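Substitution rules in amateur rugby: the case for a lower number

Print this page | E-mail this page

The rolling substitution has been part of the lower grades for long enough that most players under thirty have never known anything else. At Bukness, where I coached the second team and later kept the match records, a squad of 22 can use its bench as often as it likes, and a player who has gone off may come back on at any stoppage. My argument is that this should be cut to 12 changes per match, with injuries counted separately.

The usual defense of unlimited changes is that they let everyone play. I accept the aim. I do not accept that the rule delivers it. What the rule permits and what coaches do with it are separate matters, and the records at our club show the gap plainly. The same two or three forwards are rested for ten minutes at a time and sent back. The fourth-choice winger, for whose benefit the rule is supposed to exist, gets the last five minutes if the match is already decided.

Consider how a front row works under the present system. A prop who knows he will come off after 20 minutes can push at full effort in every scrum. His opposite number, from a club with a thin bench, cannot. By minute 65 the second man has been on the field the whole time and is facing a fresh opponent who has had two rests. That is a mismatch in the part of the game where mismatches do the most harm. The laws on front-row cover deal with whether a trained replacement is available. They have little to say about a tired man packing down against a rested one.

Maureen Whitlock, who referees in our district, has put the opposite view to me several times. A tired player makes bad tackles, she argues, and any limit on changes keeps tired players on. I think this is the strongest objection, and it deserves a proper answer. A limit of 12 still lets a coach change all seven of his bench players and leaves five moves in hand. No player has to complete the match because of the number. If he does, it is a choice made on the touchline, and it was open to the coach to make a better one.

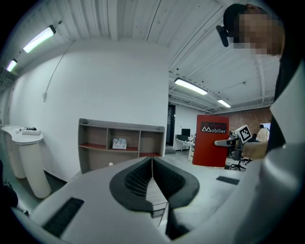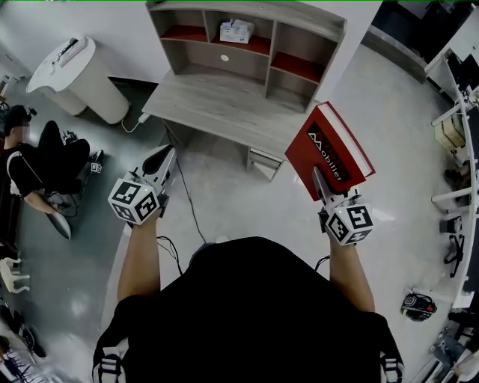 Page last updated: January, 4:40 p.m.

There is also the matter of time. Each change at a stoppage takes the referee's attention, and in a match with no fourth official the referee is the only person checking who is on. I have seen Mostthorpe play most of a second half with the wrong man recorded as hooker. No cheating was involved. The team manager had lost track, as had I, and the sheet we both signed was wrong. A card system with 12 numbered slips handed in at halfway would have caught it at once. When the slips are gone, the changes are gone.

Sheila Haslam, who runs the Mostthorpe team sheets, would prefer a limit on returns in place of a limit on changes: each player may come back once and no more. This is tidy on paper. In practice it requires someone to keep a separate tally for each of 22 players, and I doubt it would survive a wet afternoon. A single total is easier to count and easier to argue about afterward.

Injuries need their own rule. A player leaving with blood or a suspected head knock should not cost his team a slip, and his replacement should not cost one either. The risk is that a coach will find an injury when he needs one. Some will. The remedy is to make the injured player stay off for the rest of the match, except in the case of blood – a coach who wants a free change then has to give up the man he is changing. For head knocks this is what should happen in any case.

Youth rugby should be left alone. Under the age of 16 the purpose is to learn the game, and a coach who swaps players freely is doing his job. The adult lower grades are a competition with a table and promotion at the end of it, and squad depth is already rewarded there through selection from week to week. It does not need to be rewarded again every ten minutes.

The change could be tried in one division for one season. Two things should be recorded: the minutes each bench player gets, and the number of scrums reset in the last quarter. If bench minutes fall sharply, I would want the figure raised. If the resets do not fall at all, then part of what I have said about the front row is wrong.

Print this page | E-mail this page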